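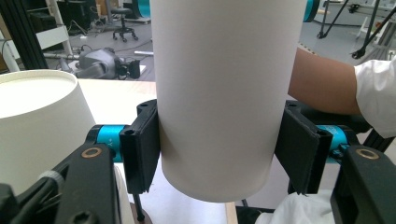 A tall white cylinder with a matte surface, held upright.

Mevthorpe School of Drawing > The School > About us

About us

Mevthorpe School of Drawing is an independent school for adults who wish to learn to draw, or to draw better than they do at present. The School teaches drawing and a small amount of printmaking. It does not teach oil painting, photography or digital illustration, and applicants who are chiefly interested in those subjects are advised to look at the larger colleges in the region.

Over 90 students attend in a normal year. Many are complete beginners. Others have a degree in art or design and have not drawn from observation for a long time, and a smaller number are preparing a portfolio for entry to a full-time course elsewhere. All are taught in the same building and, for part of the week, in the same room.

Our history

The School began as an evening class in the upper room of the Irkar Building, a former seed merchant's store at the lower end of Mevthorpe. The class had use of the room for two hours a week and kept its easels under the stairs. When the merchant's successors gave up the lease on the floor below, the class took it on, and the School was formally established the following September.

The Irkar Building remains our only premises. The north windows on the upper floor are original and give a steady light for most of the day. The ground floor was refitted more recently and now holds the print room, the student kitchen and the office. A lift serves both floors. The courtyard door is the step-free entrance and is unlocked during teaching hours.

What we teach

The School's teaching rests on drawing from direct observation. Students work from objects, from the interior of the building, from the streets nearby and, once they have completed the Foundation Course, from the life model. Copying from photographs is not part of any course. Copying from other drawings is, and the School regards it as an old and useful method of study.

The Foundation Course lasts 13 weeks and runs 2 times a year. It opens with line and measurement and moves on to simple solids, tone, perspective and the drawing of cloth. Students sometimes find the early weeks slow. The tutors ask that they be attempted in full and in the set order, including by those with earlier training.

The Continuing Course is open to anyone who has completed Foundation or who can show work of a similar standard. It has no fixed length. Students agree a line of work with a tutor at the start of each term and meet that tutor every fortnight to review it. Recent subjects have included hedgerows in winter, the insides of clocks, the Mevthorpe allotments and a long study of hands.

Short courses are held outside term. These cover pen and wash, drypoint, botanical drawing and drawing out of doors, and last for 5 days. No previous experience is needed for any of them except drypoint, for which students should be comfortable working in line.

The Šimek Room

The School's reference collection is kept in the Šimek Room on the upper floor. It contains books on drawing and anatomy, a set of plaster casts, several plan chests of prints and a large number of student sketchbooks left to the School by their makers. The collection may be used by any current student during opening hours. Former students and members of the public may visit by appointment with the office.

Books are for use in the room only. Pencil should be used when working from the casts. Ink, charcoal and fixative are not permitted in the Šimek Room at any time.

The Zevis exchange

Each summer a group from the Continuing Course spends a short period drawing in Zevis, where the School has a standing arrangement with a workshop of printmakers. Students from the workshop come to Mevthorpe in return and join the autumn term for its opening fortnight. Places are limited and are offered on the basis of attendance and a written application. The School meets the cost of paper and printing. Travel and lodging are paid for by the student, although help may be available from the bursary fund.

Our tutors

All tutors at the School are practising artists and continue with their own work alongside their teaching. Tutors are observed by a colleague every term, and students are asked for their views in writing at the end of each course. Class sizes are kept low enough for every student to receive individual comment at each session.

Fees and bursaries

Fees are set each spring and published in the prospectus. They include the use of easels, boards and print room equipment, together with a first supply of paper. Students provide their own pencils, erasers and sketchbooks, and a list of suitable materials is sent out with the offer of a place.

The bursary fund is supported by the sale of work at the summer exhibition and by gifts from former students. Awards may cover the whole or part of a fee. An application for a bursary is considered separately from the application for a place and is not seen by the tutor making the offer.

Visiting the School

Prospective students are welcome to see the studios while classes are in progress. Visits should be arranged with the office beforehand. Visitors are asked not to photograph students' work, and to keep conversation to the landing and the kitchen while the model is sitting.

There is no parking at the Irkar Building. The public car park behind the market hall is a short walk away, and bicycles may be left in the courtyard.

Page last reviewed: 9 January 2018

This website uses cookies to help us understand how visitors use our pages. By continuing to browse the site you agree to our use of cookies. Accept | Find out more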